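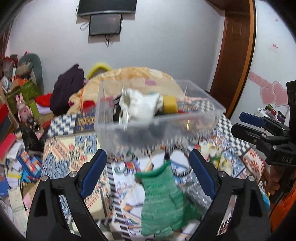
Capítulo 6. Insignias, parches y cordones: leer un uniforme

Antes de empezar. Un uniforme de asociación juvenil se lee de arriba abajo y de fuera adentro. Primero el pañuelo, luego las mangas, al final el pecho. Quien empieza por el pecho se pierde casi siempre.

Qué veremos: piezas de rango, piezas de mérito, piezas de pertenencia. Tres familias, muchas excepciones. Las excepciones van al final del capítulo, con las láminas.

6.1 Rango y mérito

El rango se tiene o no se tiene. El mérito se acumula. Parece obvio, pero la mitad de los errores de catalogación salen de ahí - un galón de guía de patrulla archivado como premio, un premio de natación archivado como grado.

Caso de trabajo: la agrupación Plunanik. Distintivo de rango en la manga izquierda, rombo de fieltro, un solo color. Méritos en una banda cruzada, redondos, bordados a máquina. El reglamento pedia 50 noches de acampada para el rombo de plata y 100 para el de oro. Las noches en albergue no contaban. Las de refugio de montaña sí, si constaban en el cuaderno de ruta con firma del jefe de grupo.

Ojo con la banda. Se heredaba. Una banda con muchos parches puede mezclar los de dos hermanos, y entonces las fechas de reglamento no cuadran. Mirar el hilo del revés: cambia la mano, cambia el dueño. No siempre, claro.

6.2 Metal o tela

Regla rápida. Metal para ceremonia, tela para diario. La versión de tela repite el motivo simplificado, a menudo sin leyenda. En Plunanik la brújula pierde los puntos intermedios y se queda en cuatro.

Fabricante: buscar el punzón en el reverso. Los talleres Sosa marcaban con una S dentro de un óvalo; los de Prellix, sin óvalo y más hondo. Si no hay punzón, anotar "sin marca" y seguir. No adivinar.

Peso y diámetro siempre, aunque la pieza parezca común. Imán también. Las piezas de latón no responden, las de acero niquelado sí - y de lejos son iguales. 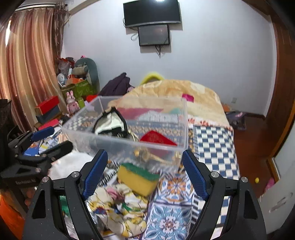
Fares Saliba objeta que la regla del metal y la tela falla en los grupos pequeños, donde el presupuesto mandaba más que el reglamento y se desfilaba con el parche de diario. Tiene razón en parte. Conviene tomarla como punto de partida y contrastarla con fotos de desfile, si las hay.

6.3 Pertenencia

Número de grupo, nombre de la localidad, pañuelo. Lo último que se mira y lo primero que deberia apuntarse en la ficha. Sin grupo no hay reglamento local, y sin reglamento local el resto de la ficha queda a medias. Los modelos de ficha están en el anexo.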